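# Heltance Two-Finger Gripper, Bench Pair

Sold as a left and a right, with finger inserts, a mounting plate for each arm and a wrist camera bracket. Matte black, because everything on our bench ends up matte black.

We make grippers in Nallville for people who handle awkward things. Everyone tests on cubes. Cubes are very cooperative. We keep a folding fan. 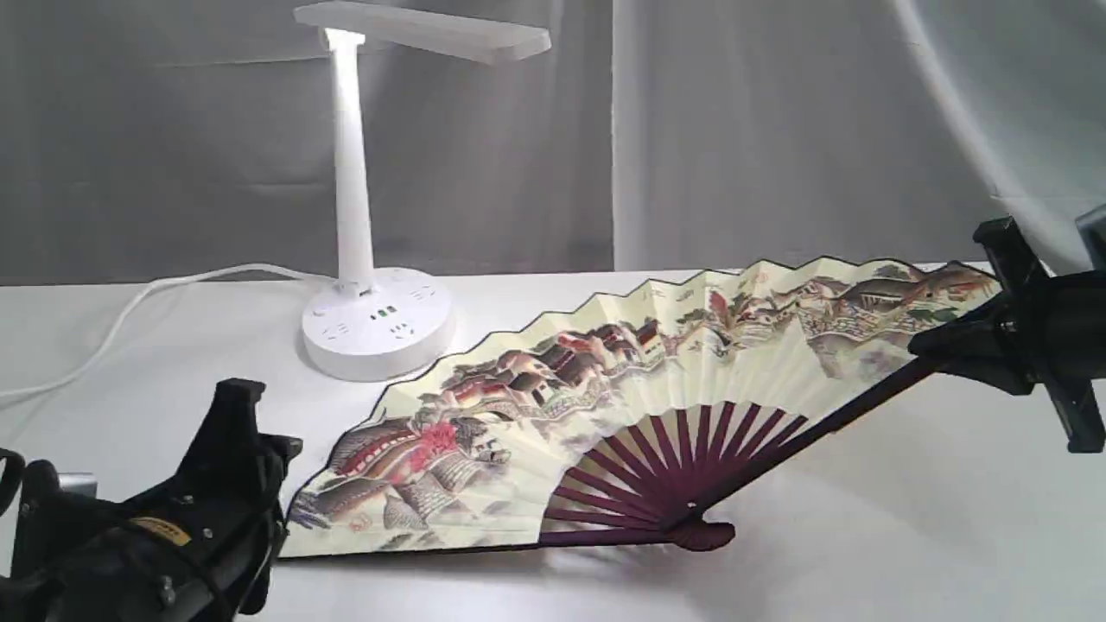
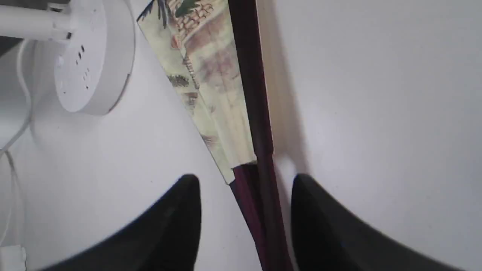
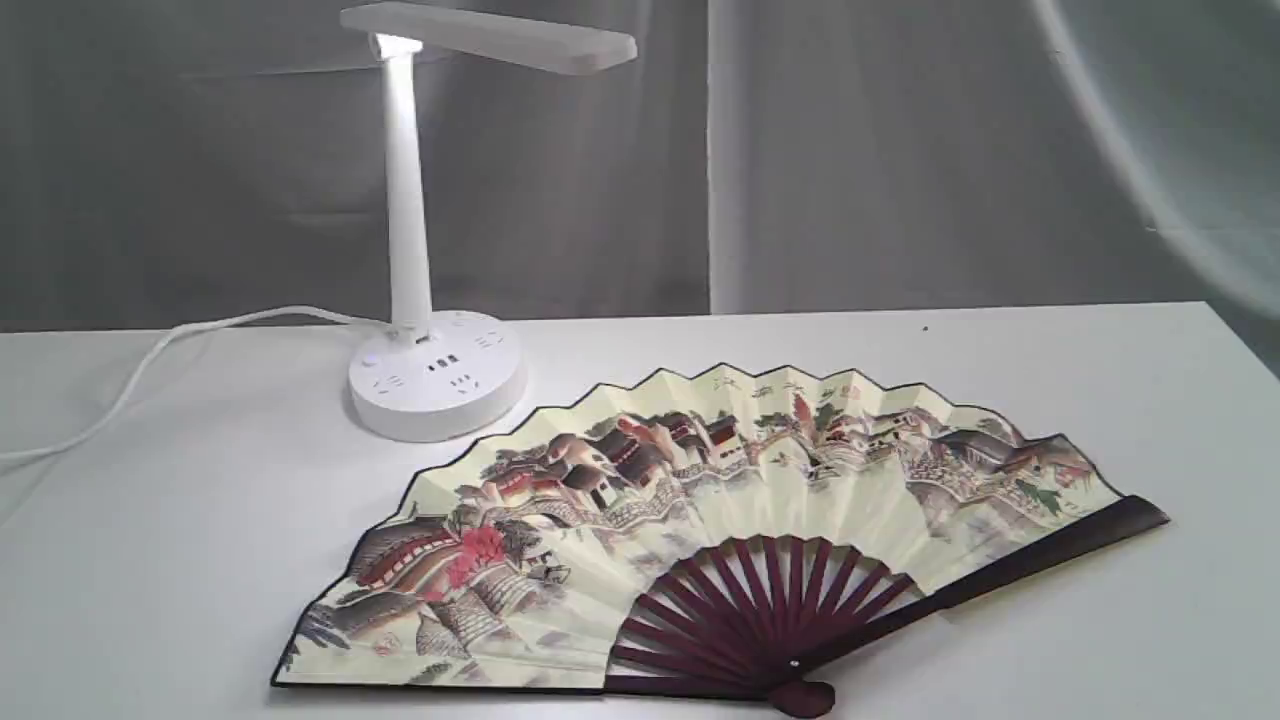 *Fan test on the Nallville bench. First picture: both grippers at the open fan. Second: wrist camera view, fan closed. Third: fan open on the table.*

## Why a fan

A paper leaf will crease if you look at it sternly, and the guard sticks are slim and a bit glossy. Opening one takes two arms that agree with each other. Too much force on either side and you own a pleated souvenir. We have a drawer of those from February.

## Which fingers to order

**Standard (Rotich profile).** Tapered tip, flat inner pad. Good for sticks, pens, cable ends and most boxes. This is what we ship unless you say otherwise.

**Soft (Iren profile).** Same outline with a rubber face. It holds paper edges better and collects lint like it's being paid to. Wipe it down between runs.

Switching profiles is a matter of 2 screws per finger. Please keep the screws. The spares bag is small and we know how this goes.

## Numbers

| | Standard | Soft |
|---|---|---|
| Gripper weight | 800 g | about 800 g |
| Fingers per gripper | 2 | 2 |
| Full fan cycles, same pads | 137 | still going |

A full cycle is pick up, open, set down, close. The standard pads were retired at 137 with visible wear on one corner. The fans were retired more often than that.

## Camera bracket

The bracket puts a small camera behind the fingers, looking out past both tips. You will lose the bottom of the picture to your own gripper. We tried a higher mount that saw over the fingertips, and it also saw the ceiling, so we went back. If your object is long and thin, add a second camera looking across the table; the wrist view is poor at telling you what the far end is up to.

Pale objects on a white table are hard work for any camera we've tried. A gray cloth behind the bench helps the side view and does nothing whatsoever for the wrist one.

## In the box

- Left and right gripper
- Standard fingers, fitted
- Soft fingers, bagged
- Mounting plates, camera bracket, hex key
- Printed wiring sheet (the corrected one, dated Jun 9, 2018; throw out anything older)

Fan not included. Camera sold separately. Arms sold by somebody else, at prices we'd rather not discuss.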